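Cuveo Tabletop Arm: Set-Up Guide
Section 4. Teaching the Plate-Handling Task

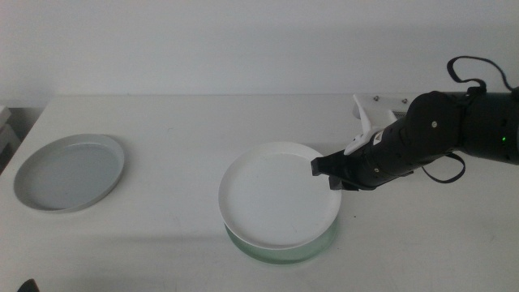

Shahla Daneshvar writes that the most common error at her site was teaching the grip point before the table height had been stored, and she asks that operators be told to complete Section 3 first. The present edition adopts that order. Units on which Section 3 has not been completed will show code 184 when Teach mode is selected.

4.1 Before you begin

The task described in this section lifts the top plate from a stack and sets it down elsewhere on the table. It applies to arms fitted with the two-finger gripper. For cups and bowls, refer to Section 5.

CAUTION: Keep hands and loose clothing clear of the arm whenever the motors are on. The arm may move without warning when a stored position is recalled.

CAUTION: Do not use chipped or cracked dishes. Glass that breaks in the gripper must be cleared with the power off.

4.2 Placing the dishes

1. Wipe the table and let it dry.
2. Set the stack within reach of the arm. The top plate must lie flat on the dish beneath it.
3. Leave open table space for the plate to be set down. Other dishes may remain on the table if they are outside the path of the arm.
4. Check that the cables hang freely and will not drag across the stack.

Note: A clear or frosted dish may be used at the bottom of the stack. Its height must be entered by hand.

4.3 Teaching the grip point

1. Select Teach from the main menu and enter task number 1374.
2. Open the gripper fully.
3. Guide the arm until the fingers are above the rim of the top plate. Select Store Approach.
4. Lower the arm slowly until one finger is on each side of the rim. The fingers must not touch the lower dish.
5. Close the gripper at force level 2. Select Store Grip.
6. Raise the arm until the plate is clear of the stack. Select Store Lift.

If the plate tilts during step 6, lower it, open the gripper, and repeat from step 3 with the fingers farther in from the edge.

4.4 Teaching the release point

1. Guide the arm to the open table space.
2. Lower the plate until it rests on the table, then select Store Release.
3. Open the gripper and move the arm straight back from the rim before raising it.
4. Select Save Task.

4.5 Trial run

Run the saved task at low speed with one person at the stop button. Full speed remains locked until a low-speed run has been completed without a stop.

Code 1816 during the trial run means that the gripper closed without meeting the rim. Press Stop, return the plate to the stack, and teach the grip point again.

Changes to this section are listed in Appendix B. Requests for printed copies should be addressed to Ha-rang Sun, Product Documents.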